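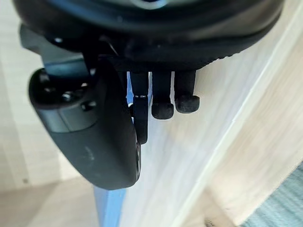
Shelf notes, September. Moved the Niskanen paperwork out of hanging folders and into box files. Posting the method for anyone with the same backlog.

1/ Capacity first. A box takes 300 sheets before the clamp stops closing square. Past that the top corners curl and the lid won't sit. I stop early and start a new one.

2/ Blue for supplier records, by house rule. Gitby invoices and Zeko delivery notes both qualify. Color gives the category, the spine label gives the rest.

3/ Finger hole faces out, flush with the front edge of the shelf. Leave a narrow gap between neighbors. Packed tight, they drag each other forward when one is pulled.

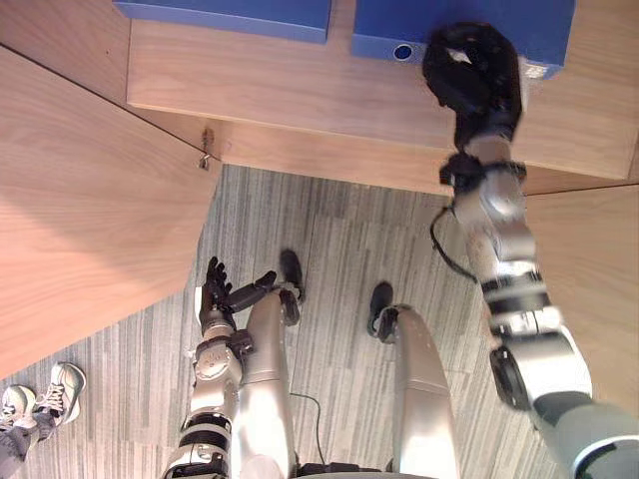

Hilkka Juntunen: Do you number by supplier or straight through? We did it by supplier and ran out of room in the middle of the shelf.

4/ Straight through. Gitby ends at 49, Zeko starts at 52. The numbers between are held for late credit notes. An index sheet inside the lid lists supplier and months.

5/ Retention on the Ika contracts is 5 years from the last signature. I write the discard month on the label in pencil. Pen is for the number only.

6/ Still open: oversized drawings. Folded they eat half a box, rolled they don't fit at all. Flat drawer, probably. Measuring tomorrow morning.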